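Reading time: 5 min

PRESS RELEASE

Tenants' group questions Wotville's "self-cleaning" stairwell coating, asks city to hold off on second order

WOTVILLE, 18 Nov 2011. The Wotville Renters' League today asked the city housing office to delay a second purchase of Imard, the wall and handrail coating that its maker says keeps shared hallways clean with no scrubbing for a year. The League has spent the fall reading the test papers handed over with the first order and does not think they show what the sales sheet says they show.

Imard is sold by Hosoda Surface Products. The first order covered the stairwells of the Skirkthorpe buildings, 15 in all, and the coating went on last February. The second order would cover the rest of the city's rental stock and take in 4000 apartments, along with every laundry room and lobby attached to them.

"We would love a wall that cleans itself," said Dela Baidoo, who chairs the League's repairs desk. "If somebody has one, I'll be first in line. What we were given is a folder with a nice cover, and most of what's in the folder is about a different kind of wall."

The League's main complaint is with the testing. The sales sheet promises 52 weeks of protection. The longest test in the folder ran for 18 days. It was done on new glazed tile, indoors, with a measured smear of cooking oil put on at the start and wiped with a damp cloth at the end. The stairwells in Skirkthorpe are painted block. People lean bikes on them. Kids run their hands along them on the way up, and in winter the lower flights pick up road salt from boots.

None of that means Imard can't work on painted block. It means no one has shown the League a test on painted block, and the League has asked three times. The first reply repeated the sales sheet. The second came with a brochure for a floor wax. The third said the question had been passed along.

There is also the matter of the wiping. A coating that needs no scrubbing was, in the only test supplied, wiped down before the final reading was taken. Hosoda's position, as given to the League by phone, is that a wipe is not a scrub. The League accepts that these are two words. It would like to know how hard the cloth was pressed, how many passes were made, and what the plain tile next to it looked like after the same wipe. The report lists an uncoated tile in its setup section and then never mentions it again.

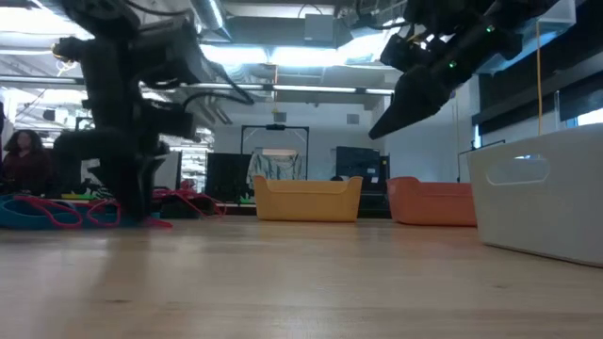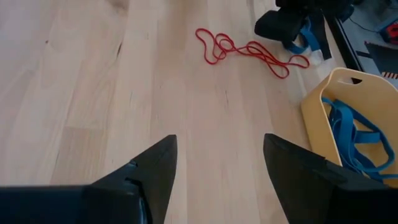

Is Imard safe to have on a handrail that people touch every day?

The League has seen nothing to suggest it is harmful, and it has also seen very little on the subject of any kind. The folder has one page on skin contact, and that page covers the coating in liquid form, for the people who apply it. Residents who notice a rash or a sticky rail should tell the housing office in writing and keep a copy.

The League also has doubts about how the first year has been judged. The housing office describes the Skirkthorpe trial as a success, based on a drop in cleaning complaints. During the same months, the office moved its complaint line to a new number and stopped posting the old one in the lobbies. Several residents told the League they had called the old number and gotten a recording. Fewer complaints may mean cleaner walls. They may also mean fewer people getting through, and as far as the League can tell the two have not been pulled apart.

No stairwell was left uncoated for comparison. This could have been done for free by skipping one building, and it would have settled most of the argument by now. The League raised the idea before the work began and was told that leaving one building out would be unfair to the people living there.

Cleaning hours are the part that worries residents most. The draft budget for next year cuts the mop-and-rail rounds in coated buildings from twice a week to once every two weeks, on the strength of the sales sheet. If the coating does all that is claimed, the cut may be harmless for the walls. It does nothing for the floors, which were never coated, or for the trash rooms, or the elevator in the tall building on the north side, where the same crew works.

"They're spending the savings before they've got them," Baidoo said. "I asked what the plan is if the walls look bad by spring. The answer was that they won't."

The League is asking the housing office to do the following before any new order is signed:

Release the full test reports, including the results for the uncoated tile.

Pay for one test on painted block, in a stairwell that is in daily use, with an uncoated stairwell beside it. The League does not mind who runs it so long as it isn't the seller.

Keep the present cleaning hours in place until that test is done.

Go back over the complaint records and say how many calls reached the old number after it was dropped.

The League wants to be clear about what it does not know. It has not tested Imard itself and has no lab. Some residents say their stairwell looks better than it did, and they may be right. A fresh coat of nearly anything will brighten a dull wall for a while. Others say they can't tell the difference, and a few say the rails feel tacky in damp weather. These are opinions gathered on doorsteps and the League would not hang a purchase on them in either direction. It only notes that the case in favor is not a great deal stronger.

Hosoda was sent a copy of these points before release. The company said it stands by its product and invited the League to visit its showroom. The League has written back to ask if the showroom has a stairwell.

The housing office has said the second order will be reviewed in the usual way. The League has asked what the usual way is, and whether residents can sit in.

About the Wotville Renters' League: The League is a dues-paid group of tenants in public and private rental housing in Wotville. It takes no money from landlords, suppliers or the city.

Contact: Dela Baidoo, Repairs Desk, Wotville Renters' League | © 2011 Wotville Renters' League | Back to top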